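Two arms, one table, part 4: clamps, cables and the towel

The second arm has been on the table since July, and most of the time since then went into things that have nothing to do with learning or control. I am writing them down in the order they cost me evenings.

For anyone arriving from a search: this is a pair of small printed follower arms driven by bus servos, each with its own leader arm, run from one old desktop. The target task is folding a towel. Parts 1 to 3 cover printing, servo IDs and the first leader-follower link. The software is my own fork of the usual stack, which I keep under the name Bivness so I can tell it apart from upstream in the logs.

Clamps

The first arm lived on a scrap of shelf board, screwed down through the base. With two arms that stopped being practical, as the distance between the bases had to be adjustable while I worked out the reach. Both bases are now clamped to the table.

Screw clamps with a plain metal foot walk. It takes a while to notice. The arm runs fine, the recorded motions replay fine, and after an hour the same replay closes the jaw a little to one side of the target. I spent one evening looking for a calibration fault in the shoulder before I put tape on the table next to the base and watched the base leave it. Rubber pads under the foot fixed most of it. Tightening again after the first ten minutes fixed the rest. The cloth compresses, so a clamp that was tight at the start is no longer tight once it has settled.

Do not tighten until the base plate bows. Mine is PLA at 40 percent infill and it will bow without complaint, and then the shoulder axis is tilted. That gives an error that grows with reach and looks exactly like a bad link length in the model.

Spacing

I started with the bases too close together. Each arm could reach the whole towel, which sounded useful, and they hit each other at the elbows on every second attempt. The current distance between the shoulder axes is 408 mm. Each arm covers its own half with some overlap in the middle, and the elbows stay clear as long as neither arm reaches past the center with the wrist rolled outward. I have not put that limit into software. I avoid it by hand on the leader arms, which is a poor solution and is on the list.

Servo bus

Each arm has its own bus and its own adapter. I tried both on one bus for a week to save a USB port. It worked at low update rates and dropped packets at the rate I wanted. Two adapters, two power supplies, common ground. The dropouts went away and I stopped investigating.

A separate fault took longer. The gripper servo on the second arm would report a position jump when the wrist rolled to one end of its travel. The servo was fine. The cable between wrist and gripper was too short by maybe a finger width, and at the end of the roll it pulled the connector out far enough to lose contact on one pin. A longer cable with a loose loop over the wrist cured it. If a bus servo misbehaves only in certain poses, check the cable before swapping the servo. I swapped the servo first.

Position readings are 12-bit, 0 to 4095. I set the jaw fully closed at 2,128 on both grippers after calibration, so that the same command means the same thing on the left and the right. They came out of assembly different because I had put one horn on a tooth off. Software offset, no disassembly.

Jaws

The bare printed jaws slid on cotton. Several people suggested silicone tape. I tried it and the fabric stuck to it on release, so the arm would open the jaw and carry the corner away again. Small rubber tips on the moving jaw work better. The fixed jaw is long and tapered, and the taper matters more than the grip surface: it has to slide under the hem, and a blunt end just pushes the towel across the table.

The towel

Shalini Pal, who has the bench opposite mine on workshop nights, told me early on that I was practicing on the wrong cloth. I had been using a microfiber square, which is thin, light and almost free of texture. It lies flat wherever it is dropped. Terry cloth has thickness, the layers drag on each other, and a folded edge springs back up a little after release. Everything I had tuned on the microfiber was tuned too gently.

She was right. Going over to terry cost me all 99 recorded demonstrations, which I have kept in a folder and do not expect to use again. The grip has to close harder and the lift has to go higher before the sideways move starts, otherwise the upper layer drags the lower one along with it.
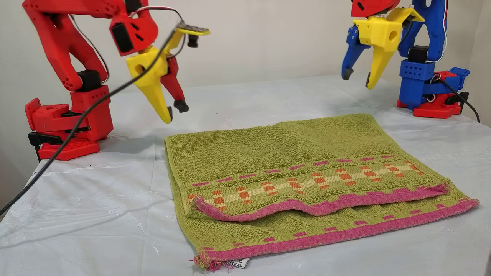

Page last changed: July, 11:40 pm (corrected the gripper offset, added the note on pads)

With the upper flap over the main body and both jaws clear of the cloth, the remaining trouble is easy to find: the pink hem at the right end of the flap curls up. I count a fold like this as partly done. A second pass with the right arm to press the end down is possible, but it adds a contact move that is hard to demonstrate well, because the leader arms give me no force feedback and I press too hard.

The woven band has been more useful than I planned for. The orange and cream blocks give a strong straight line to judge the fold against, and I now use the band as the reference when I line up the left jaw by eye. On a plain towel I would have to rely on the hem, and the hem is never straight on terry.

The tablecloth stays for now. White gives good separation from the green, and the cloth has enough friction that the towel does not skate. The cost is the creases. They catch the jaw tip when it comes in very low, most often near the front left, and I smooth the cloth out between runs when I remember to. A thin mat under the towel area would be better.

Open items

- Software limit for the center overlap, per arm, with wrist roll taken into account.
- Strain relief where the black cable runs across the cloth on the left. At present it can be snagged by a sleeve.
- Reprint the right base plate with more perimeters and the same hole pattern.
- Restart recording on terry. Left arm grips first, right arm follows, same starting pose each time.
- Rename the config files. Left and right are currently called Beltelar and Tiwari, after two print profiles I no longer use, and I have mixed them up twice.

On the last one: swapping the two configs does not produce an error. Both arms power up, both accept commands, and each one moves according to the other's calibration. Keep a hand on the power switch at first start after any change to the ports.

Part 5 will cover the recording format, and the leader arm handles if I get to them.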